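Home | Ask | Topics | Kitchen & Pantry | Unanswered | Log in

Is expensive olive oil worth it for cooking, or am I being had?

My local grocer has stopped carrying the supermarket olive oil I've bought for years and now stocks something called Fluvetti, at nearly 3 times the price. The label goes on about early harvest and polyphenols, and there's a little booklet tied to the neck. The bloke at the counter told me I'd been "cooking with lamp oil" up till now. I find that hard to swallow.

I mostly fry eggs, roast vegies and do the odd pan of fish. I don't dip bread in it. I've also read that you shouldn't heat good oil at all, which seems to make the whole thing pointless. Does anybody have a reason to pay the extra that didn't come off the label? And does it matter how I store it? Mine lives next to the stove.

Posted by stovetop_sceptic
1,114 views | 9 people found this useful

gumleaf_kitchen

Short version: for eggs and roast veg, save your money.

Long version. I ran the kitchen in a small cafe in Dirport for a good while and we got pitched fancy oils constantly. The reps always brought bread. Have a think about why. Raw, on plain bread, you can taste the difference between a fresh peppery oil and a flat one, no argument. Put the same two oils under a fish fillet at frying heat and most of what you paid for goes up the rangehood. I tried it on my own staff with two unmarked pans and they couldn't agree on which was which. It was hardly a proper study, but the rep's bread wasn't one either.

The "never heat it" business is overdone as well. Ordinary extra virgin is fine for pan frying at home. If it's smoking, turn it down. You'd be ruining dinner at that point whatever was in the bottle.

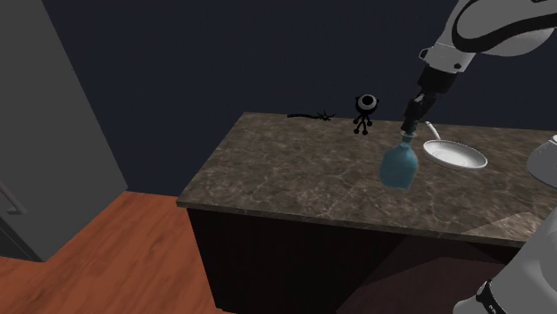
What I would pay a bit for is freshness. Look for a harvest date, and I mean harvest, because a best-before date can be set fairly generously. If there's only a best-before, assume they'd prefer you didn't ask. An honest local oil from the last picking will beat a grand old imported one that has sat under shop lights since February. Buy the small size if you're slow to get through it.

As for storage, move it. Beside the stove is warm and bright and oil hates both. Coloured glass helps a little with the light and does nothing about the heat. A cupboard on the other side of the kitchen is plenty. Don't bother with the fridge, it goes cloudy and thick and then you can't pour it. Put the cap back on properly too.

Edit: a few people have asked about the health claims. I'm a cook, so take this as you like, but I'd want to see how much of the stuff you'd have to drink before the booklet came true.

14 comments

Skisex_Valley_Resident

I disagree with the above. I switched to a dear one and my food tastes better, my husband says so too. You get what you pay for. Mind you I also bought new pans at the same time so it could be those.

half_a_lemon

Both of the other replies leave out blends. Check the back of the bottle. "Light" olive oil refers to the flavour and colour, and it has as much fat as any other. "Pure" generally means it's mostly refined. Neither is a scam for frying, they're just named by somebody in marketing. I keep a cheap tin of refined for the pan and one decent bottle for salads. The decent one at the moment is from Sivakumar, a deli near my work that fills your own container and writes the date on it with a marker, and it costs less than anything with a booklet.

I wouldn't trust medals either. I once looked up a gold sticker and the competition had around 1,000 entries and seemed to have handed something to most of them.

If you do want to test the Fluvetti, buy one bottle, pour a bit in a spoon and smell it next to your old one. Crayons or stale nuts means it's off. If yours smells like that, the grocer had half a point, but a fresh bottle of the cheap stuff would fix it.

3 comments | Share | Report

Related: Can you reuse frying oil? | Does vinegar go off? | Is sea salt any different?

Get the weekly kitchen round-up in your inbox. Unsubscribe whenever you like.

We use cookies to remember your settings. Accept | Manage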